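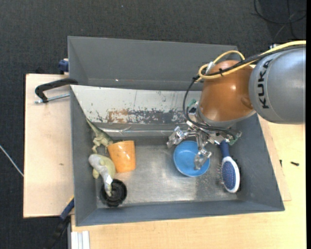 Most of the failures in bin picking are decided before the fingers close, according to one reader who wrote in after our June item on warehouse grasping, and better hardware will not fix a poor choice of approach angle. A study released this month by the robotics group at Larwood tests that claim directly.

By the newsdesk, Tutilgate Review
Posted 4 pm

The group's method, called Herner, scores each candidate grasp twice. The first score estimates whether the fingers will hold the object. The second estimates whether they will touch the bin wall or a neighbouring object on the way in. Earlier systems generally combined the two in a single number, which made it hard to tell why a grasp had been rejected.

Tests were run on a KUKA arm with a jointed metal gripper, picking from a bin of mixed household items and toys. Bowls, cups and hairbrushes were included for their differing shapes. Each of 4 software configurations made 1000 attempts, with the same gripper and the same set of objects throughout.

With both scores in use, the arm recorded 118 failed grasps, the lowest total of the four. The largest gain was for objects lying against a wall - a hairbrush on its side, for instance - where the single-score versions often chose an approach that the bin itself blocked. Results for objects in the open centre of the bin were much the same in every configuration.

The second score adds 2 seconds of computing time to each pick. The authors describe this as acceptable for research but too slow for a sorting line.

Cuadros, which supplied the planning software, plans to repeat the trial with deeper bins. The grasp data will be released once labelling is finished.

Get our research newsletter by email. You can unsubscribe at any time.

Contact the newsdesk | © Tutilgate Review | Back to top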